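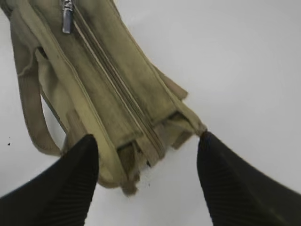 4.2 Supplier selection and the timing of contracts

The second part of the study looked at how event planning firms choose outside suppliers and how early they commit to them. The records come from Sunmont, a mid-sized planning firm that handles weddings, company meetings and fundraising dinners. They cover 52 weeks of bookings and 2,113 separate supplier contracts. A contract here means any signed agreement for catering, flowers, rentals, lighting, music or transport. Verbal holds were left out, as the firm does not log them in a consistent way.

Planners at Sunmont work from a shared list of approved suppliers. A supplier joins the list after one completed event with no serious complaint. In practice the list is used unevenly. Planners who mostly handle weddings tend to go outside it when a couple asks for a certain florist or band. Planners who handle company events almost never do, and several told us in interviews that the client's purchasing office would not allow it. We therefore treat the two groups separately in what follows.

For weddings, the venue is nearly always signed first and the caterer second. The order after that varies. Flowers are often signed late, even when the couple has discussed them from the first meeting, and the planners gave two explanations for this. Prices for cut flowers are hard to fix far ahead, and couples change their minds about color more than about anything else. Rentals also come late, but here the cause is the guest count, which stays open until replies are in.
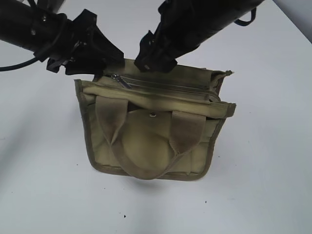

Company events follow a tighter order. The venue and the catering are usually one contract, and the remaining suppliers are signed together once the budget is approved. Late changes are fewer, but they cost more when they happen. A change of room layout after approval can affect lighting, staging and sound at the same time, and each of these suppliers charges its own fee for a revised plan.

Fundraising dinners sit between the two. The date is fixed early and the guest count stays uncertain almost to the end. Sunmont's planners deal with this by asking caterers for a minimum and a ceiling in place of a single number. Not all caterers accept such terms. Those that do are booked again and again, which partly explains why a small group of caterers holds most of the firm's fundraising work. The season matters as well. Many of these dinners fall in October, when wedding work in the region is still heavy, and a caterer with two kitchens has a clear advantage over one with a single kitchen.

4.3 Comparison with a second firm

To check whether these patterns were particular to one firm, we repeated the interviews at Irketti, a smaller company with four full-time planners and no approved list. Each planner keeps personal contacts and shares them when asked. We expected this to lead to later signing and more last-minute changes. Signing was later for flowers and rentals, as expected, but catering was signed at much the same stage as at Sunmont. The Irketti planners said that caterers in their area fill up quickly and that waiting is simply too risky.

Both firms use the same booking software, Vosanow, and both had trouble with the same part of it. The program records the date on which a contract is uploaded, which may be days after it is signed. At Sunmont the gap was usually short. At Irketti it was sometimes long, with one planner uploading contracts in batches at the end of each month. Where a signed copy was available we used the date on the copy. Where it was not, the contract was kept in the totals but left out of the analysis of signing order.

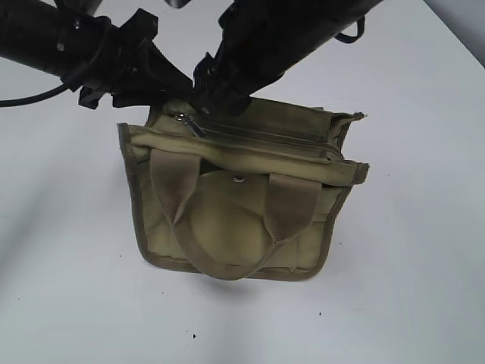
Figure 9. Olive-khaki canvas bag on a white tabletop, with two black robot arm segments reaching down to its top.

The exclusion affects Irketti more than Sunmont, and the Irketti results should be read with that in mind. It has little effect on catering, where signed copies were nearly complete at both firms. It has a larger effect on music and transport, and we draw no firm conclusions about either.

One further difference concerns deposits. Sunmont pays supplier deposits from its own account and bills the client afterward. Irketti asks the client to pay the supplier directly. Planners at Irketti described cases in which a supplier released a date after the client's payment was delayed. We found no such case in the Sunmont records, although its planners noted that the firm carries the cost if a client withdraws. The effect of deposit terms on cancellations is taken up in Section 5, using additional records from the Kaewsai venue.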